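The Toy Kitchen, Emptied Out

27 April 2019

Every January we promise to sort the playroom shelves at Mwakalinga, and every April we get to it. The toy kitchen went first, as it had the most in it and the least of it was food. Out of the oven came 13 crayons, two left mittens and a library book we had already paid for.

The rules for staying were simple. A thing had to be washable, it had to be recognizable from across a table, and it could not make a noise. The cash register is now living at the Nomudport branch, where we hear they have thicker walls.

The play fruit did well. It has been served to all of us, at full price, since the day it arrived, and a slice of melon still runs nine dollars before tip. The plates get to stay too, on the grounds that everyone has a favorite color and will say so.

Still to come: the dress-up trunk, which we are opening slowly and with the windows up. 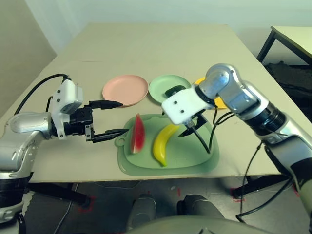

Today's menu: watermelon or banana, with your choice of pink, mint or yellow plate.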